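Arm keeps losing the colored cups when the sun moves - how do you light a shared shop?

Posted in Home Builds and Shared Workshops

Hi all! I share a workshop space in Nareck with a few other hobbyists, and we've been putting together a table-clearing setup on and off for over 7 months. One arm, one camera looking down, a script that picks out dishes by color and moves them to wherever we say. It's a joy to watch when it goes well.

My trouble is the daylight. In the morning it finds everything. By late afternoon the red and orange dishes get mixed up, and the arm heads for the plate when I asked for the cup. I've got the camera exposure set to auto and the color ranges were picked by hand one Monday evening under the ceiling lights. Table is bare white laminate, pretty shiny.

Do I need a better camera, or is there something simpler to try first? I'd love to keep the cost under 60 dollars.

benchdog_rolton

Turn off auto exposure. Auto white balance too. That was 90 percent of it for me.

Nighat Jatoi

Oh, I love this kind of project! We went through the same thing at the Darneo makerspace, and you don't need a new camera. Benchdog is right about the auto settings, so start there, but a shiny white table will keep fighting you even after that. Every window turns into a bright patch on it and the patch wanders all afternoon.

What got us going, in the order we did it:

1. Cover the table. We went with a big dark green mat, laid out flat. Pick a color none of your dishes come close to (I'll come back to that, we slipped up a bit).

2. Lock exposure, gain and white balance, then put up one lamp that stays on all the time, day or night. Ours is a cheap shop light bounced off the ceiling.

3. Pick your color ranges again, and do it in hue instead of plain red-green-blue. Take samples at noon and again after dark, and make the range wide enough for both.

4. Lay the dishes out and bring the arm over them before you trust anything. Ours is magenta and black, and there's a magenta-pink cup in our set, so guess what the script grabbed for the first time we ran it! Now we mask out the arm by its joint positions. It also hides more than you'd think - the lime-green plate is partly under the elbow here, and the red cup is partly covered too.
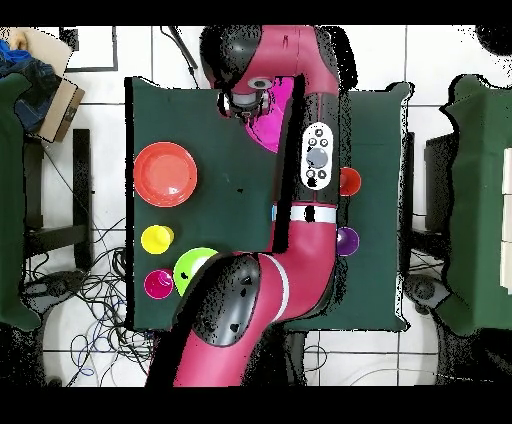

5. Take your picture with the arm parked off to the side, plan the whole move from that, then go. Much calmer than trying to track things while the arm is in the way. We let it wait 500 milliseconds after parking so any wobble dies down.

The lime-green plate on the green mat still gives us a miss now and then, so if I were starting over I'd go for charcoal gray. Let us know how you get on, I really want to hear!

janssen_fan

We just put a blanket over the window. Works ok, bit gloomy. You may want 2 blankets.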